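Quick one tonight, got a train at stupid oclock. Third week with the Tukano trial, the simulator pack from Mimico. You rent it by the month, they send a login and a cell that's already built. Robot, table, bins, the lot. 184 a month for one seat. I paid for mine, so no favors owed.

Picked the lab cell first. Wanted to see how the wrist view holds up on a dark rack, as that's what kills me on the real thing.
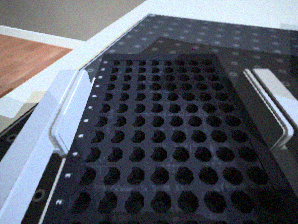

## What works

Setup. Seriously. Login to moving arm in one evening, and I'm slow. The joint sliders are where you'd expect them, undo works, and you can drop extra cameras wherever you like. I ended up with way too many.

Rendering is better than I figured for the price. Shadows especially. Dark on dark in the wrist view is just as nasty as it is in my garage, so full marks I guess.
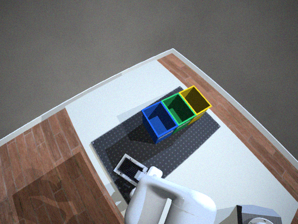 *Bins in a row, gripper waiting down at the near end of the mat.*

## What doesn't

Docs. Ugh. The grasp tuning page is 3 paragraphs and a dead link. I wrote to support and got Finlay MacLeish, who sent me a proper settings file the same day, great guy, but why isnt that in the download?

Also the export. One run came out as 352 files with no index. No thanks.
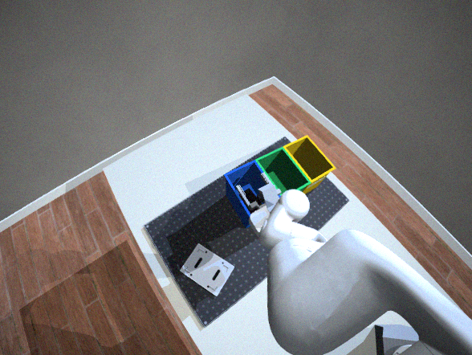 My plan was always to use this for sorting drills before I touch the arm at home. Approach angles mostly. I get greedy and come in low. With the gripper down at the blue bin the wrist is sitting right by the corner of the green one, and that's the sort of thing I want to find out on a screen. Cheaper. I've bent one bracket already and Ollon (where I get my spares) takes forever to ship. So I've been saving poses that look tight and going back over them with coffee.

Price compare, real fast. The Dow kit I looked at last year was 1900 up front and you build the cell yourself. More control, sure. I don't have the weekends.
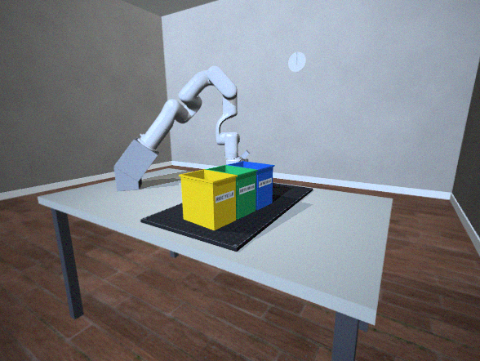
*Wide view from the room camera. The yellow bin's label reads RECYCLE.*

Keeping it til April, then I'll see. If they fix the export I'd probaly stay on. More when I'm back, and I'll put the settings file up somewhere if Finlay says ok.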